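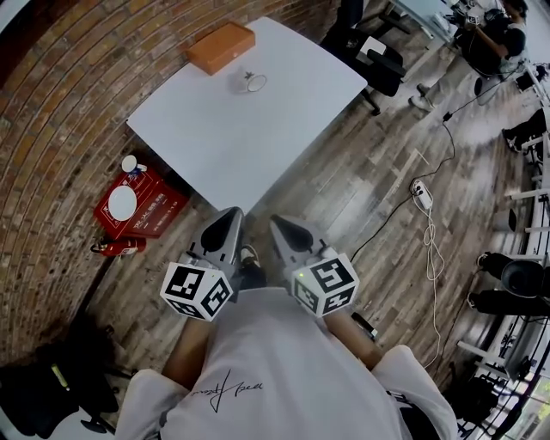
**Talk notes: Fixing shelf labels in a branch library**
Slot is 25 min plus questions. Clicker is on the lectern. Start at 10:40 even if people are still coming in.

## Slide 1 – Title

- Name, branch (Nomville), one line on the job: collections and signage.
- Say up front that the talk covers call number labels and shelf-end signs. Catalog records are out of scope. Noel Macapagal has the cataloging slot after lunch.
- Handout is at the back table. Same content as slides 6 and 9.

## Slide 2 – The starting point

Nomville has 153 shelf bays on one floor. Before the project, spine labels came from four different printers, going back to the old Cedwood building. Three typefaces, two label widths. Some labels were placed at the foot of the spine and some at a fixed height above it.

The signs at the ends of the ranges had been changed one at a time as collections moved. Several gave Dewey ranges that no longer matched the books behind them.

Pause on the photo of range 6. The sign reads 640–659 and the shelf starts at 633.

## Slide 3 – What we measured

Two measurements, both taken in August before any changes.

1. Misshelving. We shelf-read a sample of 700 items and recorded each one out of order. Result: 13 percent out of sequence by at least one full position.
2. Desk questions. Staff kept a tally sheet for directional questions only ("where is", "I can't find"). Total for the month was 211.

Be clear about the limits. The tally depends on staff remembering to mark it. The shelf-read sample was drawn from nonfiction only, so it says nothing on picture books or large print.

If asked: sample was stratified by hundreds, with fewer items in the 200s and 400s, where we hold little.

## Slide 4 – Where the errors were

- Errors clustered in long decimals. 641.5 and 796.3 were the worst runs.
- Labels that broke a long number over two lines had more errors than labels that kept it on one.
- Breaks placed before the decimal point were fine. Breaks after the second decimal digit caused most of the trouble – the reader takes the second line as the author letters.

Show the two labels side by side. Leave them up for a few seconds before talking.

## Slide 5 – Label specification

Read the key values, skip the rest.

- Typeface: one sans serif, bold, same size for all lines.
- Break rule: class number breaks at the decimal point or not at all.
- Author letters: three, capitals, always on their own line.
- Position: bottom edge of label a fixed height above the foot of the spine. We use a card jig cut to size.
- Thin spines: label goes on the front cover, lower left, parallel to the spine.

The jig matters more than the typeface. Labels at one height let the eye run along the shelf without jumping, and shelvers noticed that before they noticed the new font.

## Slide 6 – Shelf-end signs

Old signs listed the number range only. New signs carry the range plus up to three subject words. Jocelyn Salazar drafted the subject list from the desk tally, using the words people said. So "cookbooks", and no "culinary arts". "Car repair", and no "motor vehicle engineering".

Signs are printed on plain card and slide into a holder. No lamination. A laminated sign takes a day to replace and a card takes a few minutes, so the card gets replaced.

## Slide 7 – Order of work

- Started with 600s, highest circulation.
- Relabeled at return where possible. Only pulled from shelf for the last third.
- Signs changed on the same morning as the range behind them was finished, before opening.
- Lelholm supplied the label stock. First batch curled on glossy covers. Second batch had a stronger adhesive and we have kept to that.

Mention the cost of running two label styles on one shelf during the changeover. Misshelving went up for a while in the 700s. Plan for it.

## Slide 8 – Results so far

Only the 600s have been re-read. The errors at line breaks are down. Errors between neighboring author letters have not moved, and the new label was never likely to affect those.

Do not give an overall figure. The full re-read is still open, and Catacutan branch is using the same method so that the two sets can be compared.

## Slide 9 – If you want to do this

- Shelf-read before you buy anything.
- Cut the jig first and test it on 20 books of mixed height.
- Write the break rule on one page and tape it to the printer.
- Check the sign against the shelf every time a range shifts – put it on the shift checklist.

## Questions

Likely ones:

*Color coding?* Tried on large print only. Fades on the window side.

*Genre stickers?* Separate label, above the call number, never covering it.

*Software?* Labels print from a template fed by a barcode scan. Template is linked on the handout.

Leave slide 5 up while taking questions.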